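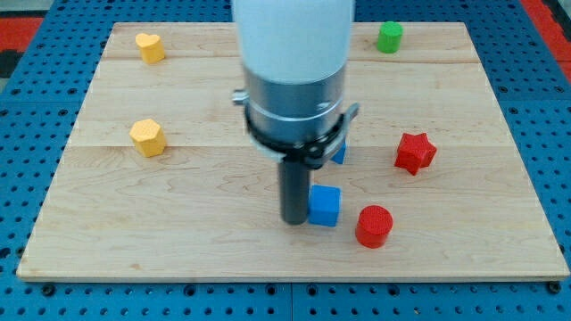 On the Keeping of Solid Timber Tops

28/04/2019

Readers of these pages will be aware that correspondence on the subject of solid timber tables has grown considerably since the winter. The present entry sets out my position on the matters most often raised. It replaces the shorter note on table oils, which has been withdrawn.

The first matter is movement. A top made from planks glued edge to edge will become wider in damp weather and narrower in dry weather. It will change very little in length. This is the ordinary conduct of wood and does not indicate poor work on the part of the maker. A dining table that measures 1000 millimetres across in August may measure several millimetres less in February, once the heating has been on for a season. Owners who write to me in February reporting that their table has shrunk are usually correct.

It follows that a top must be fixed to its frame in a manner that permits this movement. Slotted brackets, turned buttons and figure-of-eight plates are all acceptable. Screws driven tightly through the rails are not, and neither is glue. I inspected a kitchen table in April which had been screwed down at every corner and twice along each rail. The top had split along a seam for a third of its length, and the owner had filled the split with coloured wax on two occasions. The wax had been squeezed out again each summer. Once the screws were replaced with brackets the split was cleaned, glued and clamped, and the table has been returned to use.

The second matter is finish. Three kinds come up in letters: oil, hard wax oil and varnish. My own preference for a family table is hard wax oil, applied thinly to both faces. The underside is frequently left bare by amateur finishers and by a number of professional ones. A board sealed on one face only will take up moisture unevenly and is liable to cup. Where a reader has inherited a cupped top with a bare underside, I would recommend finishing the underside and leaving the table alone for a full season before any other work is considered.

Maple requires a separate word. It is a close-grained timber and does not accept oil as readily as oak or ash. A heavy coat will sit on the surface and remain sticky for days. Two thin coats, each wiped back hard with a cotton cloth, are sufficient. Maple also yellows with age under most oils. Those who wish to keep the pale colour should use a water-based varnish and accept a somewhat colder feel to the hand.

Cloths that have been used with oil must be laid flat out of doors to dry, or placed in a lidded metal tin filled with water. They must not be left in a heap. I repeat this in every entry on finishing and shall continue to do so.

The third matter is daily care. Mats should be placed under hot dishes and spilt water should be wiped up promptly. A damp cloth with a little washing-up liquid is adequate for cleaning. Spray polishes containing silicone should be avoided, as they make any later repair to the finish very troublesome. White rings left by hot cups will sometimes fade on their own over a week or two. If they do not, a light rub with fine abrasive pad and a little fresh oil will generally remove them from an oiled surface. The same treatment should not be attempted on varnish.

Several readers have asked which suppliers I use. I hold no arrangement with any firm and receive no payment. My boards have for some years come from Sugden, whose yard allows customers to turn the stack over and choose, provided that it is put back tidily. Brackets and fixings come from Sundard. I purchased a tin of hard wax oil from Sitico last autumn and found it satisfactory, though the lid was difficult to reseal and the last quarter of the tin had skinned over by the new year.

My own table is now in its eleventh year. It has one burn, from a saucepan, and a shallow dent at the end where the sewing machine used to stand. It was refinished when we moved house and has been oiled each spring since then. This year's coat will be applied over the coming bank holiday, weather permitting, and the family has been notified that meals will be taken in the kitchen until the Tuesday.

Enquiries concerning veneered furniture cannot be answered here. I have no training in it, and the advice given above should not be applied to it. Letters on garden furniture are being kept for a separate entry, which will deal with teak, with the painting of softwood benches, and with the question of covers.

W. Piątek

Comments (3)

Kazimiera Kołodziej
Thank you for this. Ours is beech and I have been blaming the man who made it since Christmas. I shall look underneath this evening for the screws.

Hodia
Would the advice on finishing both sides apply to a chopping board as well? Mine rocks on the worktop and has got worse.

Waldemar Piątek
To Hodia: it would, using a food-safe oil. Please also stand the board on its edge to dry after washing, and do not leave it lying flat on a wet surface.

Contact | © Waldemar Piątek. All rights reserved. | Back to top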